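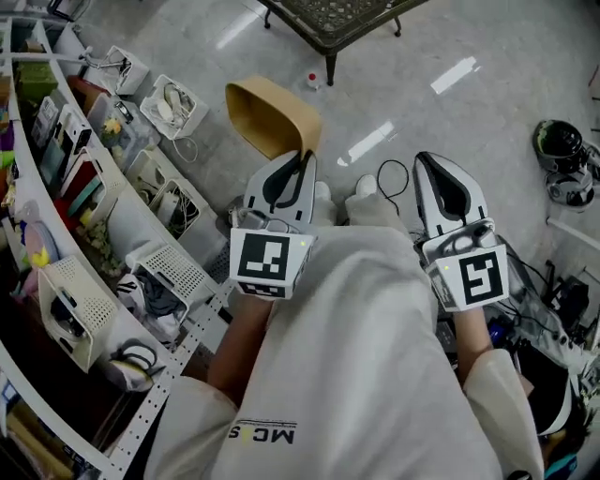 Seated, with a gripper in each hand.

Be kind to your hands this spring

5 Mar 2025
4 min read

It has been a long winter at Trolport, and if you are anything like me you have spent a good deal of it with your shoulders up around your ears and your fingers tucked into your sleeves. So I wanted to use my corner of the newsletter this month to talk about hands, and wrists too while we're at it, and all the small things we ask them to do between breakfast and bedtime without ever saying thank you.

I got started on this after a lovely long chat with Keerthana Reddy, who took up knitting again last June after many years away from it. She made most of a blanket in a couple of weeks (it's gorgeous, ask to see it) and then found she couldn't open a jar of pickles. Her thumb ached every morning until lunch. She hadn't hurt herself in any way she could point to, she had just been so happy with the pattern that she kept doing one more row, and then one more after that, well past the time when the kettle had gone cold.

I think most of us have a "one more row" of our own. Mine is weeding. Steinar Oddsson tells me his is sanding, and that he once spent a whole holiday weekend on the kitchen chairs at his cabin in Grelov and drove home holding the wheel with his palms.
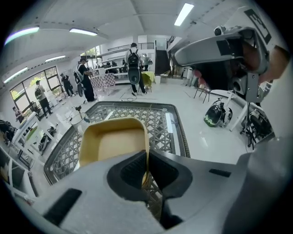
Tan tray-shaped piece between the finger pads, second gripper behind.

What helped Keerthana was a plain little kitchen timer. She set it to go off during her knitting, and whenever it rang she put everything down, let her arms hang by her sides and walked to the window and back. She grumbled about it for the first few evenings! After that she began to look forward to it, and the blanket got finished anyway, only somewhat later than planned.

Steinar is more of a warm water man. He fills the sink before he starts on anything, lets his hands sit in it a while, then opens and closes them slowly and dries them well. He also swears by switching jobs before he gets tired of the first one, so that the sanding is followed by something that uses the big muscles, like carrying in firewood or sweeping the porch.

I have borrowed from both of them, and I'll add a habit of my own, and it's a matter of noticing how tightly I hold things. A pen, a phone, the handle of a shopping bag – I squeeze them all as though they were trying to get away.
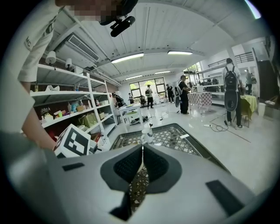 Once I caught myself doing it I began loosening up a little each time, and my forearms have felt better for it. If you have numbness, or pain that wakes you at night, please don't wait for a newsletter to fix it. Go and see your doctor, and go soon.

We're starting a gentle stretching half hour in the Hegde Room over the lunch break, with chairs for everybody and no special clothes required. Call extension 236 to put your name down, or just turn up. There's space for 34, and I'll bring the tea.

More from this newsletter
Soup swap: the recipes you asked for
New bike racks at the Zeta entrance
Lost and found: gloves, mostly singles
A beginner's guide to tomato seedlings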